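Textile Materials, Unit 8: Knitted fabrics and their care
Notes for students, prepared by Min-kyu Shim

8.1 What is a rib
In a plain knit, all loops on the face go in the same direction. In a rib, columns of face loops and back loops take turns. For this reason a rib stretches well in the width and comes back to its shape. The columns are called wales and the rows are called courses. Please do not mix these two words in the exam.

8.2 Reading the direction
When the fabric is folded, follow one wale with your eye. Where it bends, the fabric bends also.

8.3 Storing
Knits should be folded and kept flat. A hanger pulls the shoulders down with time.

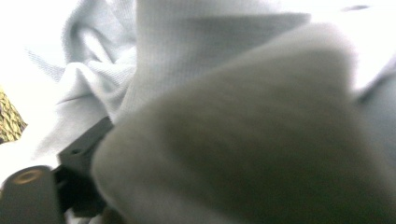
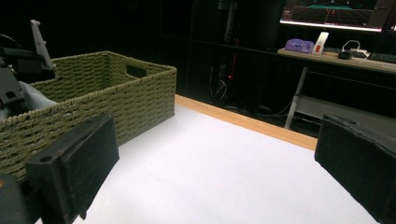
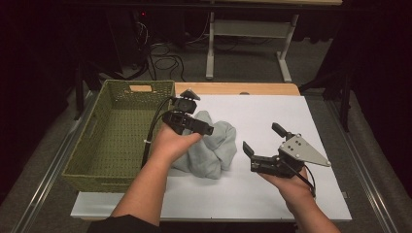 8.4 Homework
Read the chapter of Weidong Cao on loop length. Then calculate: a sample has 54 wales and 516 courses. How many loops are in it? Bring your answer on paper in April, to the first class.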